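Teaching a Robot Arm to Sort Candy by Remote Control

By Holger Lie

My first attempt at showing a robot how to do something took a whole afternoon and left me with 31 recordings, most of them bad. I had read plenty about learning from demonstration and figured the hard part would be the training. Well, the hard part was my own hands! If you are getting ready to drive an arm through its first sorting task, I hope this page saves you an afternoon like mine.

The job we use for beginners at Jesmont is a simple one: pick wrapped candy off a tabletop, one piece at a time, and drop each piece in a bin. Candy is cheap and light, it forgives a rough grip, and a mixed pile gives you all kinds of shapes to practice on. You can do the same thing with socks or sponges if you have a sweet tooth and can't be trusted.

Before you start

Set your bins down first and mark where they sit with a bit of tape. Then put the arm in its home position and drive it slowly to the rim of each bin, just to see that it reaches without stretching out straight. Sixten Forsberg, who taught me most of what I know, likes to do this with the speed turned down to 80 percent. I go slower still, and I'm not ashamed of it.

Pour the candy out in a loose heap and leave it alone. It is very tempting to tidy it up so the first few picks are easy, but the robot will meet messy piles later on, so your recordings ought to have messy piles in them too.

Making the pick

Come down over the pile at a slant or straight from above, whichever your wrist finds comfortable, and stop a little short. Look at what you are about to grab. Flat packets want to be taken by a raised corner or a crinkle in the middle. Lollipops are easier by the head than by the stick, which likes to roll between the fingers — at least it does for me. Close gently, wait for one slow breath, and only then lift.

Lift up before you go sideways. If you drag a packet across the heap it will take its neighbors along for the ride, and you will have a different pile from the one you meant to leave.
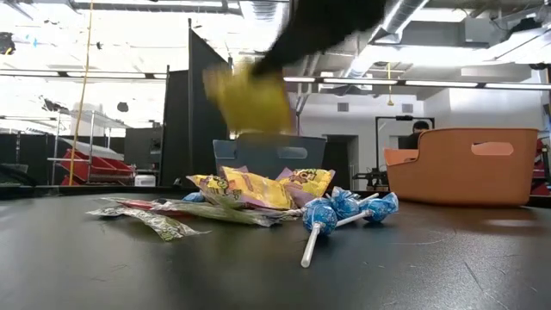
What should I do if I drop a piece halfway to the bin?

Keep recording, go back for the piece and pick it up again if the arm can reach it safely. A calm recovery is a useful thing for the robot to learn from. If the piece has gone on the floor, end the recording there and mark it as failed.

Letting go

Bring the gripper over the middle of the bin and clear of the rim, then open it all the way. Half-opening is the mistake I see most, and thin wrappers love to hang on to one finger. Once the piece has dropped, rise back up and return to roughly the same waiting spot every time before you choose the next one.

Try to keep an even pace. Eskil Moen is a wonderfully quick driver, but his early recordings had him racing toward the bin and then dithering over it, and the arm picked up both habits. We ended up redoing a good many of them together over a pot of coffee.

How many recordings to make

For our first decent model we kept 286 recordings, and the one we use now was trained on 700. You don't need nearly that many to see whether you're on the right track. Make a small batch, play all of it back, and throw out anything where you bumped a bin or changed your mind in midair.

Shuffle the pile between recordings, and swap drivers when your thumbs get tired. If two of you are taking turns, agree beforehand on which candy goes in which bin and write it on a card next to the controls. Leif Fjeld and I skipped the card once, and spent the next morning relabeling.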